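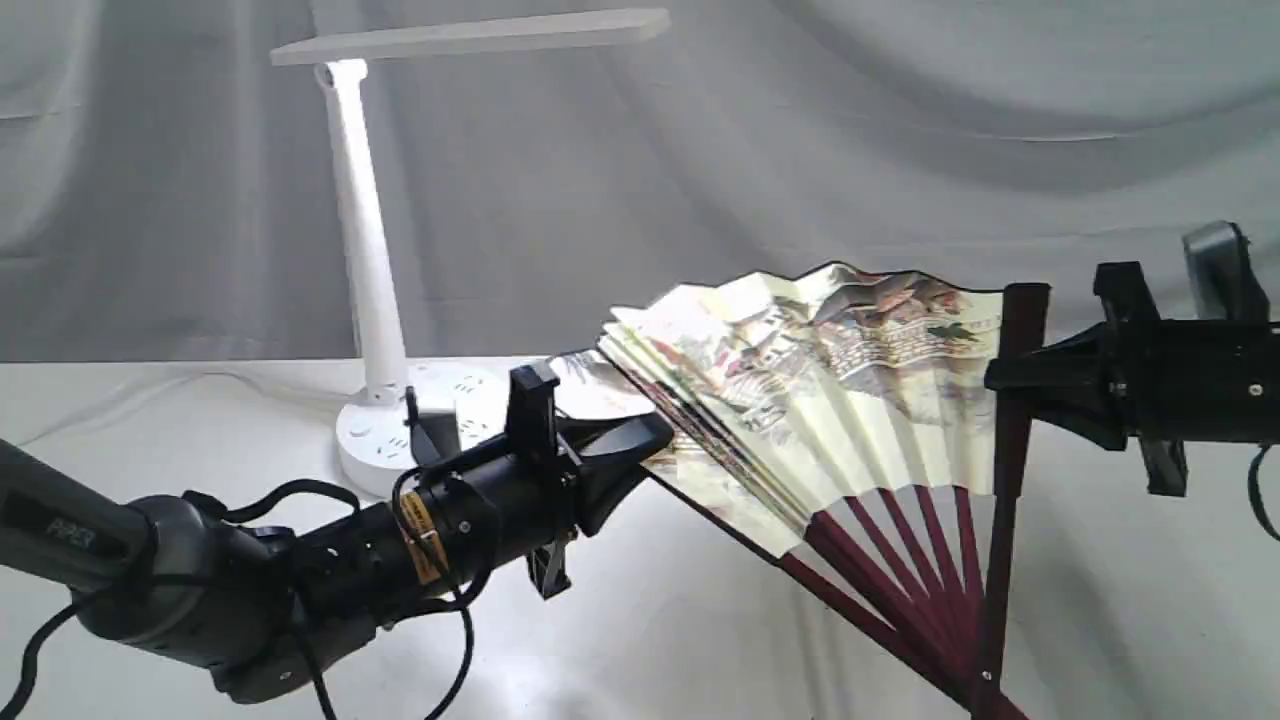 Go before lunch, Tươi Diệp told me, because by two o'clock every stylist in the building has a line and you won't get near a chair. I should have listened! I rolled into the Wilgate hair and beauty fair a little after one, with a coffee in each hand (one was for my sister, who had already found the free samples and didn't need me), and the crowd by the doors was already four deep.

If you haven't been, the fair takes over the old Wilgate exhibition hall for a weekend every fall, and it's half trade show and half open house. Salon owners come to buy chairs and argue about color lines. The rest of us come for cheap blowouts and to watch people on stage do things with hair that we'll try at home and regret. The board by the ticket desk said 393 exhibitors last year and more this time, and I believe it, I had blisters.

First stop was the Stonix stand, because it was closest and because they had seats. They make dryers and irons, and the new dryer is really light. I held it over my head for a good long while, which is my test, and my arm didn't give out. It's also really loud. The guy on the stand said the louder setting was "for professionals" and I said my dog isn't a professional and he laughed, so we were friends after that. He let me try the curling wand too. I have one perfect curl on the left side as I type this and nothing at all on the right.

Then the main stage. Parviz Alipour did an updo for a wedding party in front of everybody, six bridesmaids, one after the other, talking the whole time. He started as a barber and still holds his comb like one. What I loved was how plain his advice was. Dirty hair holds better than clean hair. Put the pins in upside down, wavy side to the scalp. Stop spraying when you think you need one more. One of the bridesmaids had very fine, slippery hair and it slid out of the twist twice, and he just started over and told us that's what happens in the salon too. The woman next to me was writing it all down on the back of her parking ticket.

I missed the color correction class completely. It was in a side room that holds maybe thirty people and the door was shut by the time I found it. If the organizers are reading: please put that one on the big stage next year, and please put up a sign for the restrooms while you're at it. I walked past Plokby's wig display three times looking for them. (It's a beautiful display, though. I had no idea a lace front could look that natural up close, and the lady there was so patient with a grandmother who was choosing her first one.)

My favorite part was the quiet end of the hall, where the small salons get tables. Tehrani is a two-chair place that opened in July, and the owner, Gholamreza Zamani, was giving dry trims on the spot for a donation to the local food bank. I got my bangs done! He asked what I'd been cutting them with and I had to say kitchen scissors, and he was very kind about it. He told me he'd spent years renting a chair in somebody else's shop, and that the scariest part of opening his own was picking the paint. He went with green. I'm going in next month for a proper cut, so I'll report back.

Damage for the day: a wide-tooth comb, two bottles of leave-in conditioner I got talked into, a very good falafel wrap and parking (ouch). Tickets were cheaper online, so don't pay at the door like I did. The shuttle from the train station runs until the hall closes, but the last one was packed and we stood the whole way.

My sister came home with eleven sample sachets and wants to go both days next year. I've told her I'll do one, and we're getting there when the doors open.

Posted 28 October 2023

1648 shares | 6 comments

Search this blog... Go

Contact | Copyright, all rights reserved | Back to top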